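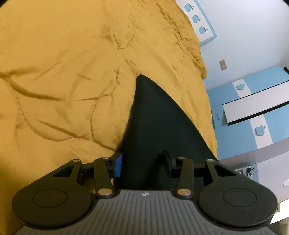
Two black pads, one on each side of a gray body.

Why Do We Forget Things So Fast?

You learn 20 new spelling words on Thursday night. By the next morning, some are already gone. Why?

Your brain takes in more than it can keep. Every day you see faces, hear songs, and read signs. Most of it fades, and that is normal. The brain holds on best to things you use again.

Reading a list over and over feels like studying, but it does not help much. A better way is to close the book and try to say the words from memory. This is called recall practice. It feels harder, and you will make mistakes. Check the book, fix them, and try again.

It also helps to leave gaps - a little today, a little tomorrow, a little next week. Waiting gives you time to start forgetting, so your brain has to work to get the word back.

Try It

Here are four made-up words: Rurkano, Gavley, Pirihi, Skirura.

1. Read them for 40 seconds.
2. Cover them and do something else for 2 minutes.
3. Write down the ones you remember.
4. Test yourself again tomorrow without looking first.

Word to know
Recall: bringing something back to mind without looking at it.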